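Speaker notes — Clomstead Textile Reuse Forum, 8/13/20
Speaker: Zyanya Ponce, Office of Materials Recovery

Opening (two minutes)
Thank the hosts and Jaqueline Pacheco for the introduction. State the purpose of the talk: to report on the first year of the Clomstead clothing collection program and to request comment on the draft sorting rules.

Background
Before the program began, residents had one drop-off point, at the Lomard transfer station. The town now maintains 13 collection sites. Over the year, 439 households registered for curbside pickup. Pause here for the map.

Sorting
Garments are placed in one of three grades. Grade A is suitable for resale, Grade B for wiping cloth, and Grade C for fiber recovery. Most disagreement between sorters concerns cotton knits, which may be sound in the body and worn at the collar or hem. The draft rules direct staff to open each knit garment fully before assigning a grade. 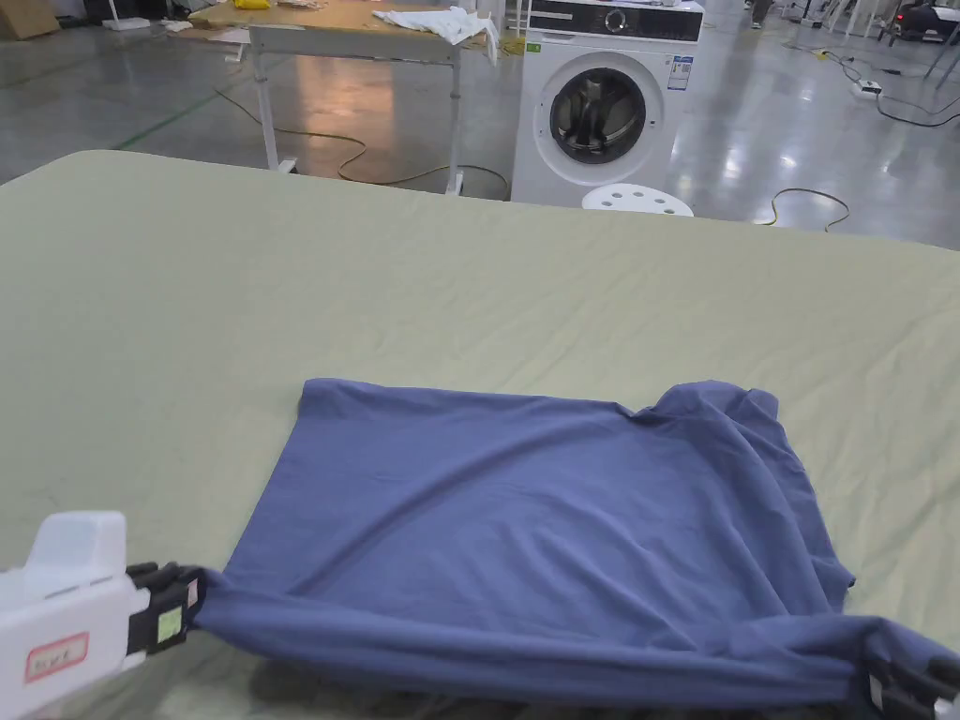 Under the earlier practice, a garment could be graded while still folded. In the November review, 23 bags were graded a second time, and a number of items moved from A to B. Do not read out the full table; refer the audience to the handout.

Costs
The pickup contract with Olszewski remains the largest expense. Zaltex has offered to take Grade C material in lots of 2,000 pounds — storage is the open question, as the Lomard building has no covered dock.

Questions
Expect questions about shoes and bedding. Neither is accepted at present. Written comments on the draft rules may be left at the registration desk or sent to the Office.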